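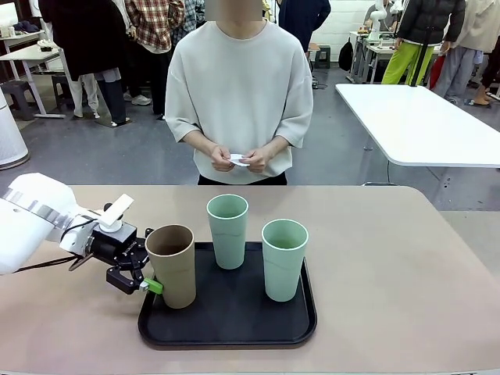 Figura 1. La bandeja negra con los dos vasos verdes y el marrón.

Proyecto Lunlow: vasos y bandeja para una mesa de autoservicio
Informe del grupo. Tutor: Gayan Munasinghe

1. Punto de partida

El encargo era proponer un juego de vasos y una bandeja para la mesa de bebidas de la cafetería Naltano. En agosto hicimos una visita y tomamos notas. Los clientes recogen su bandeja, ponen encima lo que van a beber y la llevan a otra mesa. El principal problema era el sitio: las bandejas que tenían eran muy grandes para el mostrador y, cuando había cola, acababan unas encima de otras.

Decidimos trabajar con una bandeja rectangular negra, de borde levantado y esquinas redondeadas, y con dos modelos de vaso. El verde claro se estrecha un poco hacia la base. El marrón es más ancho y tiene el borde superior vuelto hacia fuera. Los dos se distinguen bien sobre el negro mate, y eso nos interesaba porque en Naltano el color indica si la bebida es caliente o fría.

2. Colocación

Probamos primero con los vasos de pie. Con 3 vasos la bandeja queda bastante ocupada, pero se pueden coger de uno en uno si el marrón va a un lado y los verdes se reparten entre el fondo y la parte delantera. En fila recta los dedos tropiezan con el vaso vecino. Esta disposición es la que aparece en la hoja de montaje.

La segunda prueba fue con los vasos tumbados. La idea salió de la etapa de recogida: un vaso vacío de pie se cae con facilidad al mover la bandeja, y un vaso que ya está tumbado solo puede rodar hasta el borde.

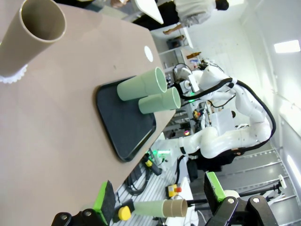 Lo que más influye es la orientación. Si los vasos van paralelos y con la boca hacia el mismo lado, ocupan menos y se recogen con un solo gesto. Si se dejan cruzados, el hueco entre ellos se pierde y ya no entra un tercero. El borde levantado cumple su función mientras la bandeja se lleva más o menos horizontal – con mucha inclinación no la damos por válida.

3. Encuesta

El 5 de octubre pasamos un cuestionario breve a 51 personas. La mayoría prefirió el verde por el agarre. El marrón gustó menos, aunque varios comentarios decían que parecía más estable. Contestar llevaba unos 2 minutos.

4. Pendiente

Falta pedir a Pultex el precio de una tirada corta y comprobar si los vasos verdes se apilan sin quedarse pegados. También queda por decidir si la bandeja lleva una marca que indique el sitio de cada vaso. El grupo está dividido en este punto y lo dejamos para la segunda entrega.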